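Thread: Brush shedding hairs after a few weeks, normal or not?
Forum: Calligraphy and Ink > Tools and Materials

Mendaditz
Posted May 5, 2019
I started with brush lettering in February and I practice most evenings. My medium brush has been losing hairs for two weeks now. They end up in the middle of strokes and I have to pick them out with tweezers.

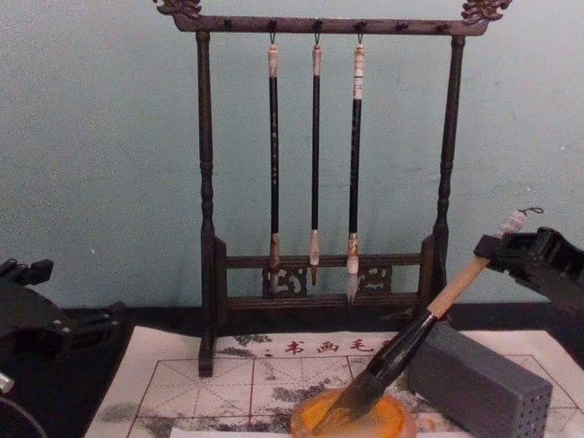

The brush is a mixed hair one, goat on the outside and something stiffer in the core. I rinse it in cold water after every session until the water is clear, squeeze it with a paper towel and leave it to dry. I paid 11 dollars for it. Do I need a better brush or am I doing something wrong?

ezzat_ink
How many hairs per session? A new brush drops a few in the first week and that's normal. After that it should stop. If you are still pulling out hairs at two weeks, the glue at the base is probably failing.

Mendaditz
Around the start of the session it's the worst. Six hairs yesterday, all on the first page.

Iravov
Cold water is fine. The usual problem is ink that dries up inside the base where you can't see it. It swells, pushes the hairs apart and then they break or come loose. Rinse until it's clear, then hold the brush under the tap, press gently near the handle and see what comes out. Mine looked clean for months and there was still black in there.

Also check what ink you use. Bottled ink with shellac in it will wreck a soft brush.

ezzat_ink
I don't agree that it's ink buildup. Buildup gives you a brush that won't come to a point. He says hairs, and whole hairs coming out means glue. Look at the ends. If they are full length, it's glue. If they are short, they're breaking and then Iravov is right.

Mendaditz
She, but thanks. I looked at the ones I saved on the paper towel. Four are full length and two are short. So I guess it's both?

Urach_Paper
How do you dry it? Standing up in a jar is bad for any brush. The water runs down into the handle, softens the glue and can split the wood. Hang it with the tip down, or lay it flat if you have nothing to hang it on.

Mendaditz
In a mug, tip up. The shop told me to do it that way so the tip doesn't bend.

Urach_Paper
Well, there you go. Tip up is OK once it's fully dry.

Iravov
I have stored brushes tip up and wet for years and lost maybe one. It depends on the brush. An 11 dollar brush is going to shed whatever you do with it.

Urach_Paper
I have a cheap one that is six years old and still holds a point – it has never stood in a mug.

ezzat_ink
You can try regluing. Tie a thread around the hairs close to the handle, let the brush dry for two full days, pull out anything loose, then put one drop of thin waterproof glue at the very base. Keep the glue away from the rest. Don't do this on a brush you care about.

Mendaditz
I'll try it on this one and hang it from a nail in the meantime. If it fails I'll buy another of the same size. Is it worth going up to a 200 dollar brush at some point?

Iravov
No. Not in your first year.

ezzat_ink
We agree on that one.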